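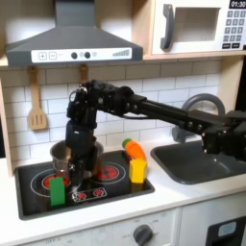
Egg Decorating and Safe Handling Workshops: Progress Report to Premura

Submitted by Bok-nam So, program lead, Tratstead Craft Kitchen
May 3, 2022

Summary

Your grant pays for a run of 17 home craft workshops in which families learn to dye eggs with kitchen scraps such as onion skins, red cabbage and turmeric. Six have been held. The remaining ones are booked and we expect to finish inside the grant period. Spending is under budget on ingredients and over budget on printing.

Workshops held

The first two sessions were at the Drellden branch library and the other four were in our own room at Tratstead. Most families came with children of elementary school age. Each session runs two hours, including cleanup.

We changed the order after the first session. Originally everyone made their own dye from scratch, and the cabbage had to simmer so long that the eggs went in late and came out pale. Now the dye baths are cooked that morning and chilled, and families start one small batch of onion skin dye themselves so they still learn the method. Eggs soak while the group works on the leaf and stocking patterns.

Turmeric gives the most reliable color. Cabbage on white eggs gives a good blue if the eggs are left long enough, and we send those home in a jar with instructions to finish the soak overnight in the refrigerator. Beet was dropped. It looked fine in the jar and dried to a dull tan on nearly every egg.

Food safety

All eggs used so far have been hard boiled. Eggs that will be eaten stay in the refrigerator until the session begins, and anything left out past two hours is marked for display only. We use food-grade vinegar and no alum in the baths for eating eggs. Mark Anthony Padilla wrote the one-page handout on this, and it now goes home with every family.

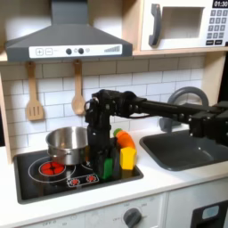 The handout is also the reason for the printing overrun. We ordered 300 copies in black and white, then found that the color chart could not be read without color and had it printed again. The second order is enough for all remaining sessions.

Supplies

Eggs and produce are bought from Gil, the grocer across from the library, who sets aside loose onion skins for us at no charge. White eggs have been hard to get in the quantity we need. For two sessions we used half brown eggs, which worked well with onion skin and poorly with cabbage.

We bought 5 large stockpots in place of the eight in the original budget. The difference was put toward wire drying racks, which were not in the budget and should have been. Receipts are attached.

Next steps

The next sessions will be in May at Tratstead. We would like to move one of the later dates to an evening, as several parents have asked for it, and need your approval because the grant letter lists afternoon sessions only. We also need to know whether the unspent ingredient money can be moved to the printing line. Please reply to Bok-nam So on both points.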